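Two Arms, One Floor, and What I Was Promised

I have been putting off this post for a while, mostly so that I could write it in a better mood.

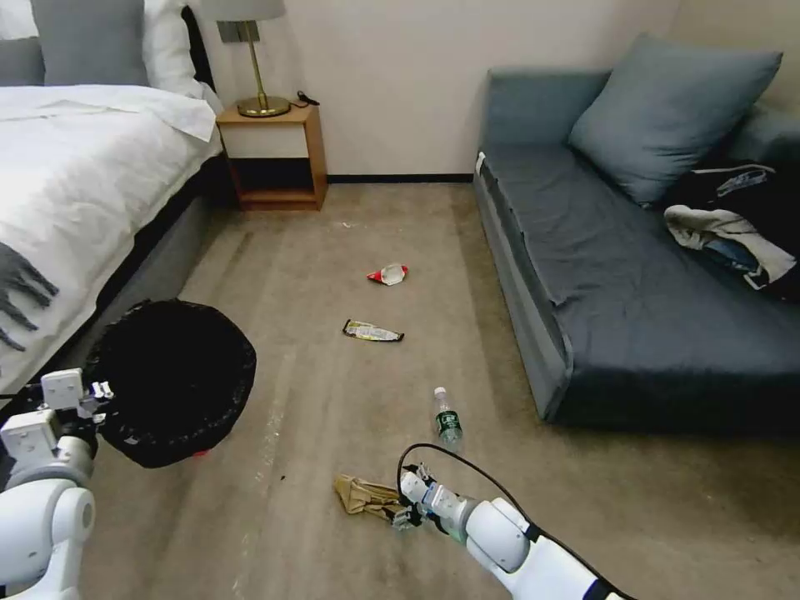
The idea, as it was sold to me and as I then sold it to everyone at the Cudcombe workshop, was a machine that tidies a room. I never said clean. Cleaning involves water and judgment. Tidying is supposed to be the easy part: there is trash on the floor, there is a can for it, and the one should end up in the other. A four-year-old can do it if you bribe them. I had a pair of arms, a base, a used computer with a decent graphics card, and a winter to spend.

That winter started in December. I am writing this on May 30, 2026, so you can work out for yourself how the schedule went.

For anyone who hasn't read the earlier posts, the arms are the kit from Kallow. I bought two, bolted them to a rolling base I welded up at the workshop, and put a camera on a post at head height. The software is a mix. The low-level arm control is what Kallow ships, with one file of mine wedged into it. The part that decides where to reach is a learned policy, which means I drive the arms by hand through a job many times over, record the whole thing, and train a model to copy me. I call the project Plotardale, after a place on an old map I have in the hallway. I needed a folder name and that was the one I picked.

I should say where I stand on this stuff. I have read a lot of posts about home robots over the past few years and I believe very few of them. The videos are short. They begin after the robot has been parked in the right spot and stop before it has to do anything else. When I see a clip of an arm putting a cup in a sink, my first question is how many cups hit the floor that afternoon, and my second is who picked them up. So when I started, I told myself I would keep count and publish the bad days too. This is one of those posts.

The floor problem

At the workshop I trained on a bench. Benches are lovely. They are flat, they are the right height, and whatever you drop on one stays where you can reach it. My success rate on the bench got good enough that I began showing people, which I now regret.

Then I moved to the floor, and everything I had learned about the bench turned out to be about the bench. The arms have to reach down and forward, close to the end of what they can do, and out there the small errors in every joint add up. A half-degree in the shoulder is a miss at the fingertips. The motors run warmer holding that pose. And the camera, which had a nice view of a bench from up on its post, now looks down at a steep angle with the arms themselves in the way. At the exact moment the gripper arrives at the thing it wants, the gripper is covering the thing it wants. I know people solve this with a second camera on the wrist. I know. I'll get to it.

Carpet made it worse. On the workshop's concrete I could let the fingers touch down and slide in under an object. On carpet they dig in. The fingers on this version are wide and blunt, which I chose for strength, and they behave on carpet like a snow shovel on gravel. The arm feels the resistance, the controller decides it hasn't arrived yet and pushes harder, and the base rocks. I spent two evenings convinced I had a loose weld. The weld was fine.

What is easy and what isn't

If you asked me in the fall, I would have said a water bottle would be hard and a paper bag would be easy. The bottle is clear plastic and cameras don't love clear plastic. The bag is light and big and has a thousand places to grab.

I had that backward, more or less. A bottle standing up is the best thing on any floor. It has a cap and a label the model can latch onto, it's tall, so the fingers never need to touch the carpet, and it is always the same shape. A bottle lying on its side is another story, and I'll admit that many of my good numbers come from bottles I stood up.

Crumpled paper is a mess. It's never the same shape twice. Close on a fold and you lift the fold, and then the rest of it unrolls and drags. Close on the middle and you may just flatten it. The policy learned from me that you poke at the edge until something gives, and so it pokes at the edge. I did not know I was teaching it that. Watching a machine repeat your own bad habits with complete seriousness is not something I would recommend.

Flat wrappers are the worst. A snack wrapper that has been stepped on has no height at all, and it's shiny, and it slides. I have a folder of failed attempts on flat wrappers that I sometimes scroll through when I start feeling clever.

The count

I recorded 232 demonstrations for the floor task. One demonstration is me driving the arms from start to finish, every piece into the can. Of those I threw out 13 for reasons ranging from a dropped connection to me sneezing on the controls. So the model was trained on what was left, plus the bench data, which I left in on the theory that it couldn't hurt. I now think it did hurt a little, though I haven't run the comparison properly and won't claim it.

People on the forum told me I need 1000. Maybe I do. I've noticed that the answer to every problem on that forum is more demonstrations, and that the people giving it tend to be selling either arms or hard drives. Each of my runs takes several minutes with the reset. I'm one person with a day job. If the real cost of teaching a machine to pick up a wrapper is a thousand rounds of me picking up that wrapper through a pair of clumsy remote handles, I would like that printed on the box.

Here is how it does. Starting from a good position, with the can where it expects the can, it usually gets the upright bottle. It gets the crumpled stuff less than half the time. Flat wrappers, almost never on the first try. A full clear of the floor with no help from me has happened exactly twice, and one of those times it went on reaching for a stain in the carpet afterward until I hit the stop.

The trash can

I want to complain separately about the can. I had assumed that dropping things into a container would be the free part of the job. Then I lined the container with a bag, because that's what people do. A plastic liner folded over a rim changes everything. The rim looks different each time, the edge snags on the fingers, and if the arm comes away with a bit of plastic hooked on it the whole can comes along for the ride.

My fix was to give the left arm the job of minding the can and let the right arm do the picking. That did help. It also means that half of my very expensive robot now has the job of a doorstop. I wrote to Kallow about finger shapes that don't snag and got a friendly reply with a link to the page where I had bought the first set.

The cable

Then there's the cable on the right arm. It runs from the gripper back along the outside, with a loop over the wrist so the joint can turn. Too little slack and it yanks the connector when the arm reaches far. Too much and it hangs down and catches. I have retied it more often than I've retrained the model. Every serious robot photo I have ever seen hides the cables, and I used to think that was vanity. Now I think those people had simply suffered longer than I have.

I'd like to route it inside the arm. The segments are hollow for most of their length, but the elbow isn't, so any internal route has to come out and go back in, and at that point I would have two loops to worry about.

What I'm changing

A wrist camera is coming. It's a small board from Chang, the cheap one, and I've been told the color is poor and the delay is fine, which suits me. I'm also printing thinner fingers with a slight scoop to the tips, in a softer plastic that should bend on carpet before the controller loses its temper. I expect they'll break. I'm printing several.

I've also stopped putting the base in its perfect starting spot. For the next round of recordings I'll shove it into place by foot and live with wherever it lands — the numbers will drop, and they'll be closer to the truth.

What I'm not going to do is add tasks. A few of you have asked about laundry. Cloth is paper with more ways to go wrong, and I can't get paper. The bed-making question I will treat as a joke.

The question I get most at Cudcombe is whether it saves me any time. No. A broom and a dustpan would beat it by a distance, and bending over would beat the broom. I still like working on it in the evenings, and I don't feel I owe anyone a better reason than that. But if somebody shows you a video of one of these doing a whole room, ask to see the run before it and the run after.

Next post will be the fingers, if the printer cooperates. The nozzle is clogged again.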